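Operators and reviewers wanted for the Vilstead two-arm sorting kit

Jellholm is looking for people to join the user trial of Vilstead, our table kit with two robot arms for small sorting and packing work. The trial starts in September and runs for 15 weeks in our workshop. We have places for paid operators and for a smaller group of outside reviewers, and both groups are described in this call.

What the kit is

Vilstead is sold as a complete workplace. The customer receives the table, the frame, two arms with grippers, the control software and a set of plastic baskets. It is made for small companies that handle many different little parts and cannot pay for a full production line. The customers we have in mind are repair shops, mail-order sellers of spare parts, and school laboratories.

The first version is already in use by a few customers. They like the size and the price, but they tell us that the setup takes too long and that the manual is difficult. They also say that thin plastic bags are the hardest thing for the grippers. We want to hear from people who did not build the kit, before we fix the second version.

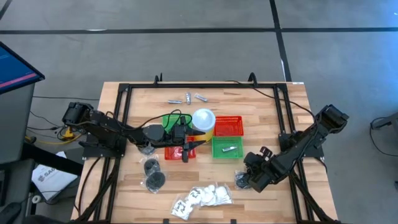 The work table with both arms, the sorting baskets and bagged parts.

What operators will do

You will work in pairs, one pair at each table. In the morning you prepare the items, start the task in the software and guide the arms when it is needed. In the afternoon you repeat the task with other items and write down every stop, every dropped bag and every wrong basket. The goal for each pair is 80 finished runs per week. We do not take money off if you finish fewer, but we would like to know the reason.

You will also follow the manual from the first page, exactly as a new customer would do, and mark each sentence you had to read twice. Levente Oláh, who writes the manual, asks me to say that he will not be offended.

What reviewers will do

Reviewers come for two visits, one near the start and one near the end. Between the visits you test our planning software, Malisus, on your own computer. After the second visit you send us a written review of four to six pages. We will publish it on the product page with your name, if you agree. We may correct a wrong number in it, but we do not change your opinion.

Who can apply

For operators, no degree is necessary. You should be patient, have steady hands, and be comfortable with a normal computer. Experience in a warehouse, an electronics workshop or a laboratory is a plus. You must be able to stand for a part of the day and to see the difference between red and green well, as the basket colors are used in the tasks.

For reviewers, we ask for some years of practice in packing, repair or technical teaching. You should not work for a company that sells robot arms.

The working language is English. It does not need to be perfect — mine is also not.

Conditions

Operators work from 8:30 a.m. to 3:00 p.m., with a paid lunch break. The contract is for the full length of the trial. Reviewers receive a fixed fee of 2,000 euros, paid in two halves, and we pay the train tickets. The workshop is on the ground floor and has a step-free entrance.

A safety training of one day is obligatory for everybody, and it is paid like a normal working day. It is given by Faustine Picard, who also decides if a table may be used or not.

How to apply

Please send a short letter and a CV to Josiane Gilbert at Jellholm. Write "Operator 233" or "Reviewer 233" in the subject line. In the letter, tell us about one tool or machine that you used for a long time and what you would change in it. We read this part first.

Operators who pass the first selection are invited to a trial hour at the table. Travel costs for this hour are paid.

Questions about the contract go to Josiane, and questions about the kit to me.

Marcelle Bailly
Product tests, Jellholm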